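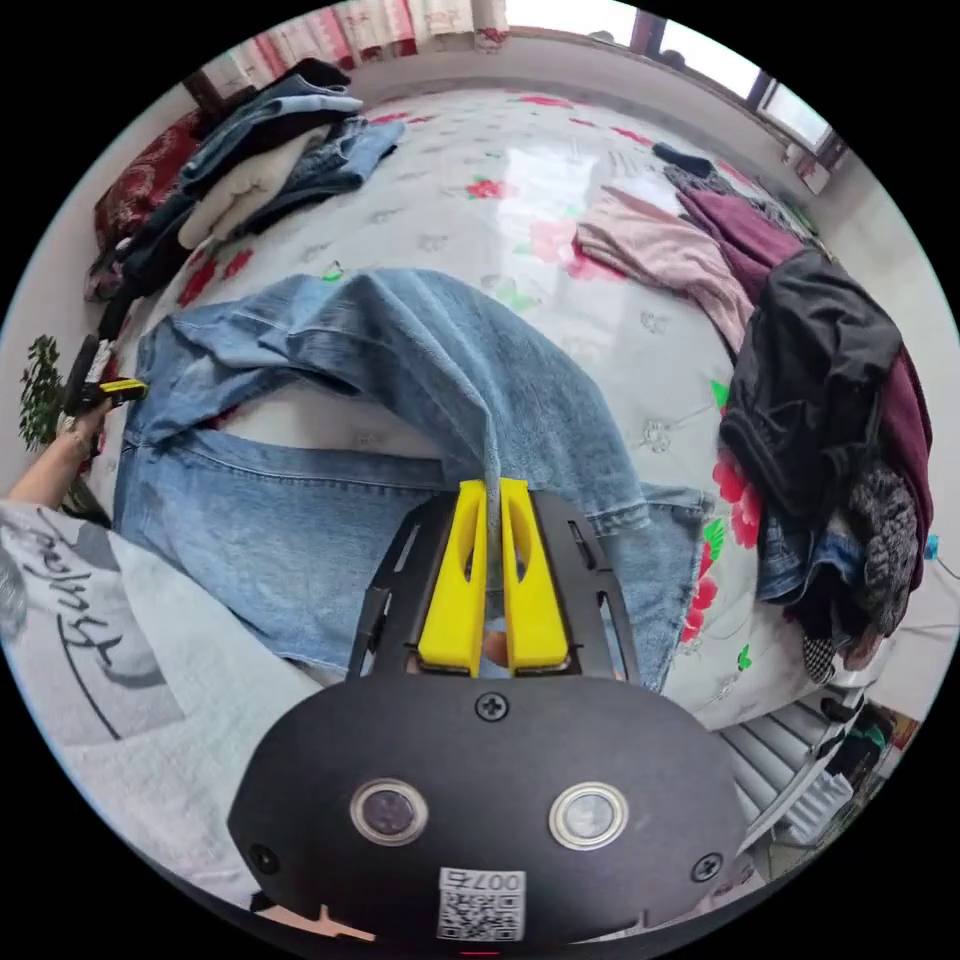 Sorting the bedroom clothes took most of a morning. We had put it off since December, when the wardrobe rail came down and everything that had hung on it went into bags. The whole job was done on the bed, on top of the flowered sheet, with one heap on the window side and the folded pile near the dark red pillow. Jeans were the slowest part, and the light blue pair with the frayed hem went down flat in the middle with one leg folded up.

This page is the bedroom part of the flat clear-out that Tirta Hartono and I started this year. The kitchen and the hall cupboard have their own pages. Notes on the clothes are below, for anyone in the family who wants to know what was kept and where it went.

## Jeans

**Light blue, frayed hem.** Kept. Tirta wanted the hems turned up and stitched, but I like them as they are. They are good for painting in and for the allotment.

**Dark blue.** Kept, and on the folded pile. These are the ones for work.

**Faded denim.** Also on the folded pile. Undecided for now. It goes back in the drawer until the autumn and we will look at it again then.

We fold jeans leg over leg, then up from the hem in thirds. They stand upright in the drawer that way and you can see all of them at once.

## Knitwear and the heap

**Maroon sweater.** Kept. It needs a wash by hand and drying flat, away from the radiator.

**Grey knit.** Going to Tirta's sister, who asked for it last winter.

**Pale pink.** To the charity shop. It has hardly been worn.

**Black jacket.** Kept. It hangs in the hall now, as the new bedroom rail is short.

**Black-and-white check.** Kept, after some discussion.

**Small dark sock.** Put in the odd sock bag -- the other one may still be in the laundry.

## Storage

The drawers are the old Böttcher chest from the back room. It is heavy and the bottom drawer sticks, but it holds more than the wardrobe did. Candle wax rubbed along the runners has helped a little.

Winter things go under the bed in two Stikari boxes with lids. Each box is 55 litres. Shoes are not included in this and will be done with the hall.

The new rail is a Zinex one, 2 metres long before I cut it down to fit the alcove. The brackets are screwed into the brick this time.

## Still to do

- Wash the curtains
- Take the charity bags down
- Find out whether the old rail can go with the scrap metal
- Sort the bags on top of the wardrobe

Questions about any of the clothes can go to me or Tirta. The charity bags will stay in the hall until the end of the month, so please ask before then.

Afiq Yusof
June 25, 2020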